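In praise of the second-best teapot

2021-11-30

My grandmother owned two teapots, and I only ever drank from one of them. The other lived behind glass in the front room, white with a thin gold line round the lid, and was being saved. I did ask her once what for, and she told me it was for good, as though good were a person who might ring the bell at any minute and would be terribly put out to be poured from the brown one with the glued spout.

I have been thinking about her teapots a great deal this autumn, having spent much of it helping to clear a house. It wasn't her house (that was done long ago, by people braver than me) but my aunt's, and my aunt had inherited the family habit in full. We found towels with their ribbon still on. We found soaps shaped like shells which had lost all their scent waiting for a visitor grand enough to wash with them. We found a box of writing paper so lovely that she had evidently never had anything lovely enough to say on it, though she wrote to me every month of my life on sheets torn from a pad, and I have kept every one of those and wouldn't swap them for the box.

So I want to put in a word for using things. I know it isn't a new thought, and I know there are people who need no telling – they wear the silk shirt to the dentist and eat the expensive chocolate in the car. I admire them enormously. This is for the rest of us, the savers, who own a good candle with a clean white wick and will very likely be buried with it.

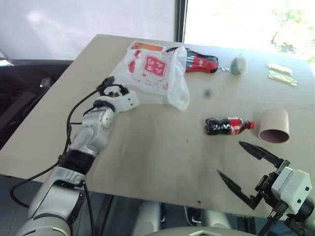 What saving does to a thing

I used to believe that a thing put away stays as it was. It doesn't, or not for long. Elastic goes in the drawer just as surely as it goes on the leg. Linen yellows along its folds. My aunt had a Dehghan tablecloth, blue and cream, bought on the one big holiday of her life, and when we opened it out there was a brown line down the middle where it had lain creased for all those years. A gravy stain would have upset me far less. A gravy stain would at least have had a dinner attached to it, and somebody at the table saying oh, don't fuss, it'll wash out.

My friend Mehrangiz Sharifi takes the opposite line, and I ought to give her a fair hearing, as she has been arguing with me about it since June. Her view is that having something put by is a pleasure in itself. She grew up in a flat where everything was used by everybody all of the time, and the first thing she did with her first wages was to buy six Farance glasses and not let a soul touch them. She likes knowing they're there. She says that on a bad day she opens the cupboard, has a look and shuts it again, and feels rather better. I can't call that a waste. I suppose those glasses are being used, in their way, for looking at.

And she made me think harder about my aunt, whom I had been quietly pitying over all that tissue paper. Perhaps she had opened those cupboards too. Perhaps the towels with the ribbon gave her forty years of feeling like a woman who had towels in hand, should the need arise. I don't know, and I wish I had asked her, in the way that one wishes to have asked all sorts of things when it's the wrong time for asking.

All the same, I come down on the side of use. Mehrangiz chose her glasses. I don't think my grandmother chose, exactly; I think she was a little afraid of her teapot. It had cost too much, or she had been told that it had, and she never got over feeling that it belonged to some better household and had been left with her for safe keeping. Plenty of us carry that about. We decide that the nice thing is for nice people, and then we drink from the chipped mug and call it being sensible.

Money comes into it, naturally. I paid 60 pounds for a coat when I was 41, which felt mad at the time, and for two winters I wore the old one in the rain so as to spare it. Then the old one gave out at both elbows and I was forced into the good coat, grumbling, and it was warm! It was so much warmer. I had been cold for two years in order to protect a coat from the weather, and I still go pink when I think of it.
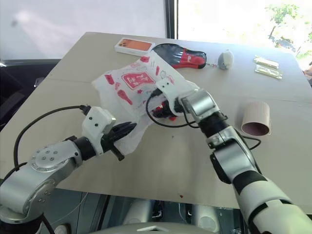
Where should a lifelong saver begin?

With something small that will run out. Burn the candle, open the jam, put the posh soap by the kitchen sink where it will be gone by Easter. Things that get used up are kinder to practise on than things that break, and you'll find the world carries on quite well afterwards. Leave the china until you've got your nerve up.

I've been taking my own advice, with mixed results. The candle smelt of figs and was very nice. The jam had gone to sugar. I have written three letters on my aunt's good paper, all of them dull, one chiefly about a boiler, and posted every one. Nanami Tanabe, who lives downstairs and got the boiler letter by mistake, wrote back on the reverse of a receipt to say that hers was making the same noise.

The white teapot came to me in the end, by way of my mother, and I have it out on the side now. It pours badly. There's a dribble that runs down under the spout and makes a ring on the cloth, and I do wonder whether my grandmother knew that perfectly well, and had tried it once on her own, early on, and put it straight back behind the glass. I use it in the mornings with a saucer underneath. The brown one I've kept as well, for when there are more than two of us.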